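Mawar Nasution
@mawarmends
Wednesday

OK so I finally did it. I washed the big wool blanket from my grandmother at home, in the bathtub, and I am SO happy with it. Little thread for anyone with a scary wool thing in the closet 🧵

1/ Fill the tub with cool water first, soap second, blanket last. I used to run the tap right onto the wool (oh the felting, rest in peace green cardigan). Now I turn the water off and just lower it in.

2/ Go easy on the detergent! I used 2 capfuls for a full tub and even that took three rinses to get out. Wool holds onto soap like crazy.

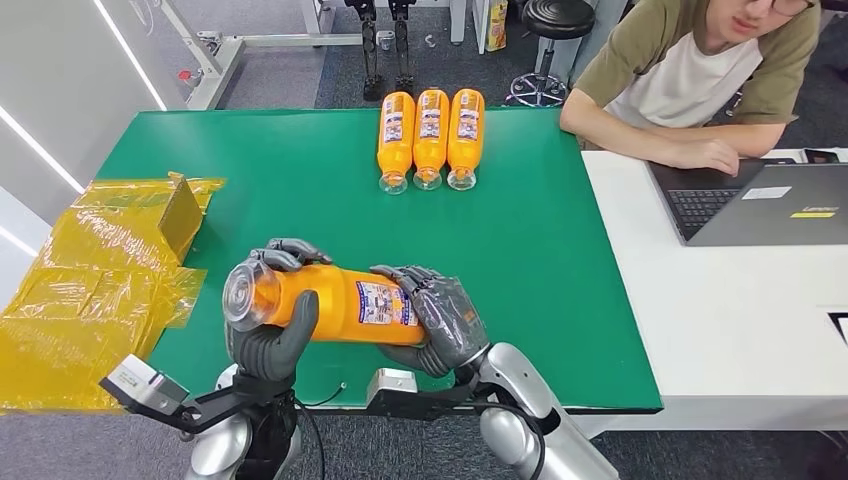 3/ No scrubbing, no wringing. Press down with flat hands, let it come back up, press again. I put on a podcast and had the best time, my arms are toast.

4/ Getting it out is the hard part. Wet wool is HEAVY. Drain the tub, push the blanket up against one end and let it sit for an hour. Go have lunch.

5/ Then towels. All the towels. Lay it flat, roll it up like a giant burrito and kneel on it. Seon-mi Ban taught me the kneeling and I will be grateful forever.

6/ Dry it flat if you have the floor. Mine is 63 inches wide so it took over the whole spare room, on top of an old sheet, with the window open. Flip it every morning.

7/ It took three days in October weather and it came out so soft!! The stripes are brighter too, I had no idea one of them was yellow.

8/ A few of you asked about moth holes. Yes, there are two, by the fringe. Darning thread is on the way and I'll post when I get to it.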